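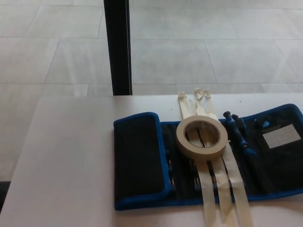

Tool roll, open. Black with blue piping.

Thread: Canvas or nylon for a site roll?

brinell_hb
Posted July 10, 2018

Replacing the roll I carry for service calls. The last one was waxed canvas from Kavorska. The stitching between pockets held, but the bottom seam wore through where the chisels sit. I've narrowed it down to the Avum in 1000 denier nylon or another Kavorska. Load is 11 tools, 5 of them with sharp edges. Total weight is 2,050 grams on the shop scale. Any seam failures on the Avum?

torx_t25
No seam failures on mine. The binding let go at one corner after two years. I restitched it with bonded polyester thread and it has held. Nylon sheds oil better than canvas. Canvas soaks it up and then marks everything you lay it on.

millwright_ne
Disagree on nylon for chisels. A coated nylon cuts cleanly once an edge gets into it, and the cut runs. Waxed canvas frays and stops. Buy the canvas again and put leather in the bottom of the pockets.

torx_t25
Leather holds moisture against the steel. I had rust on a set of Grewal chisels in one August from exactly that. Tip guards solve the problem in either fabric.

millwright_ne
Vegetable tanned or chrome tanned? Makes a difference. Chrome tanned salts will rust a blade sitting in a dry drawer.

torx_t25
No idea. It was scrap from a bag.

quarter_drive
Check pocket depth before fabric. The Avum pockets are 140 mm deep. A long screwdriver in one of those tips out if you pick the roll up by the wrong end. The top flap helps only if it covers the handles when folded.

brinell_hb
My longest is a 250 mm driver, so that matters. Does the flap reach?

quarter_drive
Over the handle, yes, with a little to spare. Get the version with the buckle. The Amero strap I tried in its place slipped under load.

millwright_ne
Still canvas for me.

brinell_hb
Ordered the Avum with tip guards. Will post the bottom seam after the winter.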